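Uvitz is hiring a junior currency analyst for the Donville office. The job is to look at exchange rates before most people have had breakfast, decide what you think, write it down in plain English, and be told by the market around lunchtime that you should have thought something else.

We're a small research shop. We publish a morning note on the major currency pairs and a longer weekly letter, both read by 371 paying subscribers. Most of them run import and export businesses and want to know whether to buy their euros now or wait. A few trade for a living and write to us in capital letters.

## What you'll do

- Write the yen and Canadian dollar sections of the morning note, filed by 6 a.m. Eastern. The coffee is free and tastes like it.
- Keep our central bank calendar current, including the speeches where nothing gets said.
- Maintain the charts in Prirusier, our in-house charting tool. It was built by someone who left, and it shows.
- Go back over your old calls every month and mark them right or wrong. "Early" is not one of the columns.
- Answer subscriber email politely, capital letters included.

You won't trade client money. We don't manage any, and after reading our 2018 letters you may feel that's for the best.

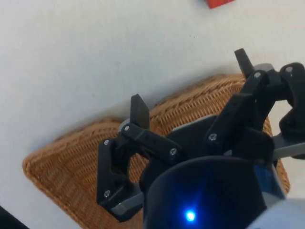 *Wicker tray on a white tabletop.*

## Who we're looking for

You've spent at least 3 years following currency markets, for pay or out of stubbornness. A finance degree is fine. So is a history degree, if you can explain what a rate cut tends to do to a currency and why it sometimes does the opposite.

You should know your way around moving averages, support and resistance, and the usual oscillators, and be a little suspicious of all of them. You should be comfortable in a spreadsheet with 132 tabs, which we didn't design so much as inherit. Above all, you should be able to write a paragraph that a person who sells bathroom tile can use.

Please don't apply if you have a system that never loses. We've met several of those, and they keep asking to borrow money.

## Pay and hours

Full-time, salaried, with health insurance and a retirement plan that we're told is invested sensibly by other people. Hours are 5 a.m. to 1 p.m., Monday through Friday. You can work from home two days a week once you've finished the first 6 months. There's a small yearly bonus, tied to how useful subscribers say your notes are. Salary depends on experience and we'll name the number on the first call.

The office is on the second floor of the Nolte Building, over a dry cleaner. Parking is free at 5 a.m., for obvious reasons.

## How to apply

Send a resume and one page on any currency pair you like. Tell us where you think it's going by the end of May, what would change your mind, and where you'd admit you were wrong. Charts are welcome, but no more than two, and label the axes.

We read everything that comes in and reply to all of it, though slowly in weeks when the Fed meets. Finalists will come in for a paid trial morning, which starts at the same time as everyone else's.

Posted February 18, 2020. The listing stays up until we fill the job.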